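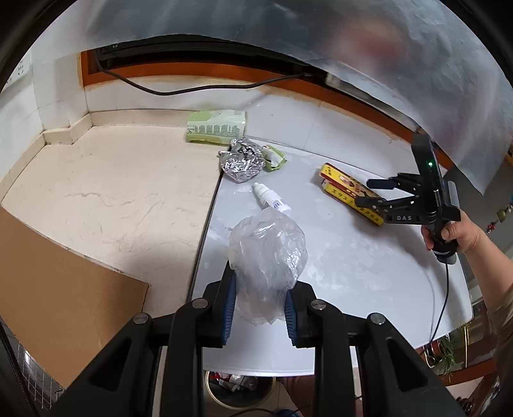 According to Hazel Iwasaki, a plastic bag is harder for a robot to learn than a brick, and new members of the Urkik robotics club usually guess the opposite. A brick keeps its shape. A bag folds differently each time it is squeezed.

Club members work a gripper by hand, and each try is saved as one recording. A computer program then studies the recordings and looks for patterns. The club had 700 recordings in October and has 1,335 now – trash sorting is the current task. Foil and wrappers are also on the list.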